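Robot club news from the back room at Londedbridge

Well, we made it through to summer! When I wrote my first one of these back in January we had 13 members and one laptop that would run the simulator without sounding like a hair dryer. Now there are 17 of us, and Cristian Ticona has talked the school into letting us keep the good computers until the fall. Thank you, Cristian (and sorry again for the pizza on the keyboard).

Most of our time lately has gone into the house challenge. You get a simulated room, a two-armed robot and a list of chores, and your code has to do the rest. My team is Nesitz, and we've been stuck on the dresser for weeks. I dream about that dresser! Getting an arm up there is fine, but the yellow vase sits at one end of the top, and our planner loves to swing wide on the way in. We started a new branch just for the right arm, and I've spent far too many evenings staring at views like this one, with the gripper open over the wood and the vase right next to it.
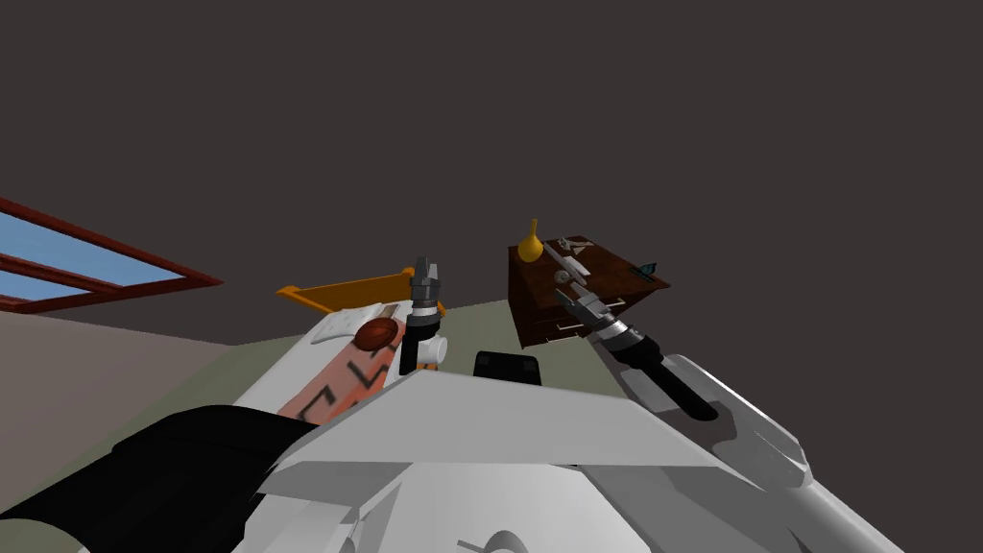 Londedbridge Robot Club News, Issue 118

The left arm is my teammates' problem, thank goodness. They want both arms moving at once so we save time on every run, and I keep saying let's get one of them to behave first. We'll see who wins that argument. The log on my machine says we've done 3,829 runs so far, and I'd like to thank whoever wrote the reset button.

The Billov team has gone a totally different way and slowed everything down to a crawl. It's painful to watch, but their scores keep creeping up, so I've stopped teasing them. Mostly.

If you want to join in, code for the next round is due 1 Jul 2018. Put it in the shared folder under your team name and please, please take out your test prints first. New folks can borrow the Londoño starter files, which have the arm controls already set up and a pretty decent readme. Bring headphones if you have them, and ask me for the folder password if yours has stopped working again.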